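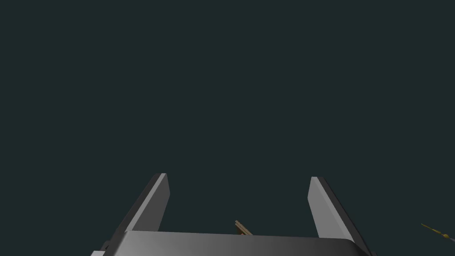
Nives Barbieri asked at the end of the afternoon whether the simulated runs would be put somewhere people could look at them properly, as the screen in the hall was small and the talk went quickly. Several visitors wanted the same, so the open day set is now kept in this folder.

Gratwood open day set: README

What it is
Simulated recordings from the manipulation demonstration at the Gratwood open day. Everything is computer rendered. There are 266 episodes, made with 17 object models in one set of rooms. The simulator is Gruvari, run with the settings in config/openday.

How the session ran
Visitors came through in groups of up to 16. Gordon Dhillon gave a short talk on grasp planning and then ran episodes on request. People could choose the room and the object, and the bathroom was asked for more than we had planned for. Nazareno Melis kept the run sheet, which is included as runsheet.txt with visitor names taken out.

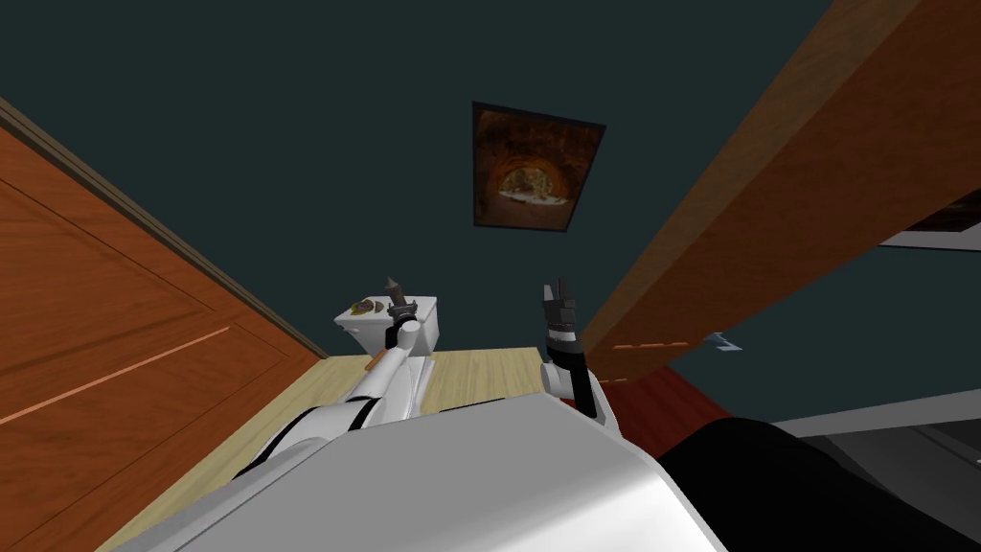

GRATWOOD, Apr 6, 2018
First release of the set. The episodes are as saved on the day, with no retakes. Three were dropped before release as the files would not open.

Views
Each episode has a view looking down over the robot's body and arms, and a close view from each gripper. The close views are tilted with the hand, so doors and walls lean. We have not turned them upright. Some close views show little besides the fingers and the wall, and these are kept.
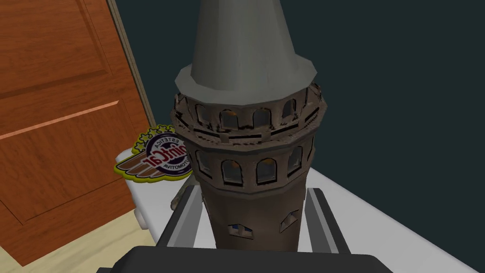

Tower model between the gripper fingers, close view.

Objects
The tower is the model most people will remember. It is a miniature of the Galata Tower with a grey cone roof. Its stonework is a texture, so the small windows look rough close up. Textures are stored as supplied and lettering may come out mirrored, as it does on the round winged sticker. Please don't use this set to test text reading.

Known problems
Episode lengths vary, and none is longer than 3000 steps.
Contact forces are not recorded.
The object list spells two names differently from the run sheet. Use the object list.

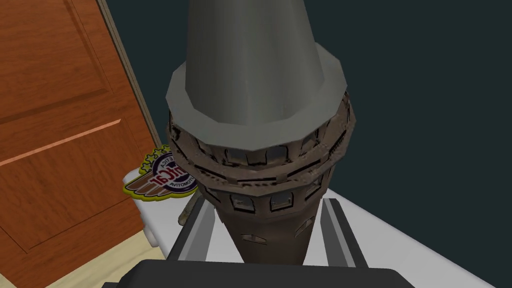
Gruvari Simulation Team, Prarutau

Files are sorted by room, then by object, then by episode number. Start with index.csv. The column "held" was filled in by hand by Ermanno Santoro and is blank where he could not decide.

The set may be used for teaching and research. If you publish pictures from it, name the team and the open day. Corrections go to Gunnel Myklebust, who will add them to changes.txt. A second release with the missing camera positions is planned for June.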